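## Clearing a packing bench before the big June orders

I used to start a packing day by hunting for tape under last week's offcuts. Now I give it 20 minutes the evening before, and Gülizar Ateş (who taught me most of this when we shared the unit at Treltport) still pops in to check I'm doing it right!

First, take everything off the top. Yes, everything, even the scissors. Wipe it down, let it dry, then put back only what you'll use for the first order. Labels go at the left end if you're right-handed.
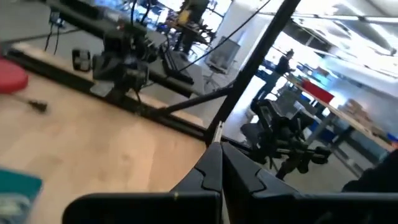 Boxes are where I always came unstuck. I'd leave them wherever the delivery driver dropped them and then trip over the lot. Sort them by size first, biggest at the bottom, and stack them at the far end of the bench. A red bin up on the worktop is easy to spot and handy for bits you keep reaching for, and a blue one can go underneath for paper and torn card. Keep the two colours separate or you'll be fishing tape guns out of the rubbish, like I did.

Next, the floor. Sweep right under the bench and push any stools in.

Last of all, write tomorrow's first order number on a scrap of card and leave it by the labels. Mine says 223 tonight, all Drallen mugs, so it's double bubble wrap and the smaller boxes.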